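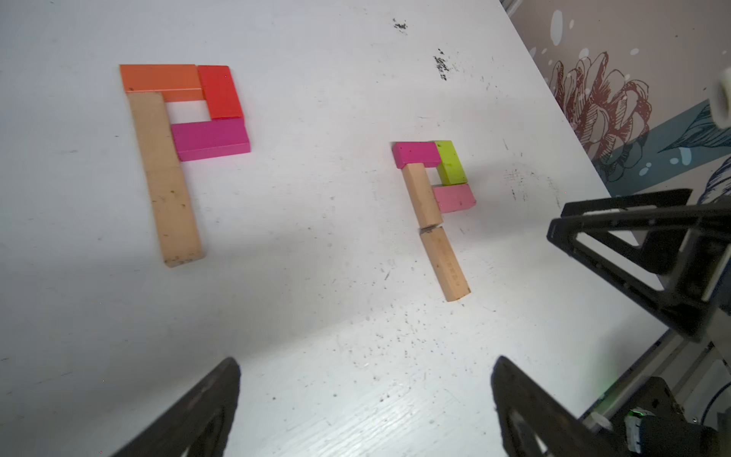
Two Ps in wooden blocks, the big one on the left.

November, 6 a.m., kitchen

Slept badly again, so I may as well write down where I am with the penmanship business. Day 8 of the Brondex course. The booklet says I should notice "a settling of the hand" by now. What I notice is a cramp under the thumb and a grocery list that looks the same as it did in October.

I bought the thing because I couldn't read my own note on the calendar. It said either "dentist" or "denim," and I lost a morning to it. Fine, my handwriting is bad. I accept that. What I don't accept is page one, where they tell me that bad handwriting is a sign of "unfinished thinking." My father wrote like a copperplate engraving and never finished a thought in his life.

The method is all about building letters out of separate strokes. Stem first, then the bowl, then lift the pen. You are supposed to do a full row of each letter large and then a row small, and the small ones are supposed to inherit something from the large ones. Mine don't. My large P is decent. My small P leans over like it's trying to hear the next letter.

The claim that really bothers me is the 488 people in their trial who "improved markedly." Improved according to whom? There is a footnote, and the footnote sends you to the Brondex catalog, where the refill pads are. I went looking for the trial last night and gave up a little after eleven.

The evening group at the Kedevwood library does it differently. They use the old Ghasemi copybook, which is mostly just sentences about weather and rivers, and you copy them until you're sick of them. No theory at all. I went once. It was quiet and the chairs were terrible, but I came home with a page I could read. Of course I was also going very slowly, and anybody's writing looks better at that speed. I'd like to see one of these courses tested on a person standing up with the phone wedged under their chin.

Paid 100 for the course, pads not included. The Allon pen was extra and I resent it most of all, because it's good. Nice weight, doesn't skip. I don't want to admit that half of whatever progress I've made might be the pen. Tonight I'll do the same row with the ballpoint from the bank and compare.

Later, 9:40 p.m. Did the row with the bank pen. Looks about the same, a bit fainter. The R is worse. Not sure what that proves, one row isn't much. Lower case g still hopeless in both.

Will give it until the end of the month. Must call about the gutter.

Comments

inkwell2528: I did the same course last year and quit at the lower case. The pads are a racket, any lined paper works.

slowhand: Go back to the library group! Bring a cushion. The river sentences get better toward the end of the book.

marginalia: So was it dentist or denim?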